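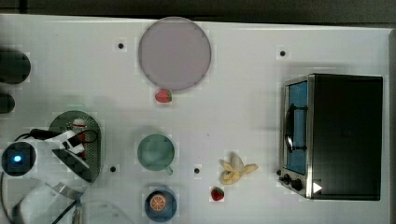 Marlene Pelletier wrote to me after the draft program went out: why do we need written rules for a table with toy-size tasks, when the arm is slow and everybody in the lab knows it? I want to begin my talk with her question, it is a fair one.

Slide 2. Say who I am, say Rurnstead, then go quickly. The rules are one page. They are for any bench where an arm handles kitchen items near people.

Slide 3. Before the arm moves. Read the task sheet aloud. Check that cables have free space over the full reach of the arm. Hands leave the table before the operator says "ready" - and the operator waits for an answer.

Slide 4. Speed. Our limit at the bench is 257 millimeters per second, and 500 only when the gate is closed. Explain that the first number came from the Durkance site and we kept it, so that both sites can share one sheet. Do not spend long time here.

Slide 5. Holding an object. If the gripper has closed on something, no person takes it out by hand. The operator lowers it to the table, opens the fingers, and stops the arm. Pause for the picture.

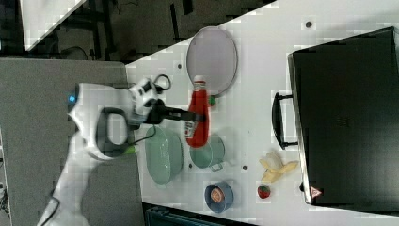 Ostdale people asked in April if this rule is too strict for a light bottle, because lowering takes time and the run is lost anyway. My answer is yes, the run is lost, please write it in the log as lost. I prefer one rule for light and heavy things. A new operator should not have to guess the weight.

Slide 6. The log. Write each stop, also the short ones. At Cuesta they write only the faults, and we could not compare. Show the form with 4 fields, let the people read it.

Slide 7. Keep 10 minutes for questions. If somebody asks about the gate switch, say that the wiring drawing is in the annex, last page.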